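June 2025

# Charge me by the bag

Pliletti is going to vote in September on whether to change how we pay for trash. Under the present system every household pays $23 a month and puts out as much as it likes. Under the new one, most of that charge would go away and we would buy printed town bags at the grocery store and the hardware store. Anything left at the curb in another kind of bag would stay there.

I'm for it. Most of the people on my street are against it, and I've heard their reasons enough times now that I would like to answer them in one place.

The flat fee feels fair and it is easy to understand. Everybody pays the same. But it asks the same from a widow who puts out one small bag every other week as it does from a house that fills two carts and leaves a broken recliner beside them. We don't do this with anything else. Water is metered. Electricity is metered. If the town announced that every home would pay the same for heating oil no matter how much it burned, people with small houses would be at the next meeting, and they would be right to come. Trash gets treated differently out of habit. The truck comes, the carts are empty, and the cost is buried in a line on a bill that most of us pay without reading.

The cost is real, though. The town pays Zillico for the pickup route and then pays again, by the ton, at the transfer station. The first part stays nearly the same whether the carts are full or half full. The second part doesn't. Every wet, heavy thing we throw away gets weighed, and the town is billed for it. I think people should see some of that price at the moment they can do something about it — when they are standing in the kitchen with the thing in their hand.

I have lived with both systems. For ten years I rented in Aselex, where you bought bags, and I complained about it for the first month like everyone else. Then I started composting, badly, in a plastic bin behind the garage. I flattened boxes. I stopped buying the paper towels that come in a pack the size of a hay bale. None of this was virtue. A large bag cost 80 cents when I arrived and more by the time I left, and I found that I would go to some trouble to avoid using another one. When I moved here I kept the compost going for a year and then let it slide, and I know exactly why. It no longer saved me anything.

The strongest argument against the bags is that they are hard on large families and on people who are sick or caring for someone sick. Diapers are heavy, and so are bed pads, and no amount of careful shopping makes them go away. I take this seriously. The answer is to give those households free bags, a set number each month, handed out at the town office with as little paperwork as possible. The draft ordinance has a discount for low-income residents but says nothing about medical need or infants. That is a hole in it, and I would like to see it fixed before the vote. I would still vote yes if it isn't, but I would be less happy about it.

The second argument is dumping. People say that if you charge for bags, you will find mattresses in the creek. We find mattresses in the creek now. Mattresses were never going into a kitchen-sized bag in the first place; they are bulky items, and the bulky pickup is a separate matter that the town handles poorly. One free large item per household per year would do more for the creek than keeping the flat fee forever. In Aselex there was some dumping in park barrels at the beginning. The town put smaller openings on the barrels and it mostly stopped.

A third argument, which I hear from people I otherwise agree with, is that this puts the burden on households when the real fault lies with companies that wrap everything three times. I agree about the companies. I bought a phone charger last winter that came in a plastic shell, inside a box, inside a bag. But a town of 935 households can't write packaging law. It can decide how to split up its own bill. The larger fight doesn't get any harder because we did the small job first, and people who are paying by the bag tend to get a good deal angrier about packaging than people who aren't.

There is also the plain dislike of being made to think about it. I have sympathy for this one, more than for the others, and it rarely gets said out loud at meetings. Trash is something we pay to stop thinking about. Every room in my house has a little basket in it, and the point of each one is that whatever I drop in there is no longer my problem. A bag fee takes a bit of that comfort away. You notice how fast the bathroom one fills. You notice that half of it is tissue and cardboard tubes, and the tubes could have gone in the recycling if you had walked the extra few steps. I didn't enjoy noticing. I did get used to it, and in a few months it took up no more of my mind than remembering to turn off the porch light.

Some details in the proposal I would change. The bags come in two sizes, and there should be a third, smaller one, for people who live alone. Under the current draft those people would have to hold a big bag for two or three weeks until it was worth the price, and in August no one should be asked to do that. The bags should also be sold singly as well as in rolls. A roll is a lot to pay at once near the end of a month. And the town should publish the tonnage every quarter, on paper, next to what it paid, so that we can judge whether the change is doing what we were told it would do. If the tons don't fall after two years, I will say so and vote to go back.

I would also ask the select board to drop the word "incentive" from the mailer. It is a bill for a service, and it should go up when you use more of the service. People here understand that perfectly well and don't need it dressed up.

Copies of the draft are on the counter at the town office, and Biwott Hardware has a sample of both bags by the register. The large one is sturdier than I expected. Go and hold one before you make up your mind, and then try it for size against whatever you put out last week.

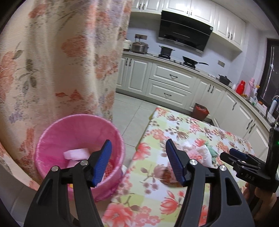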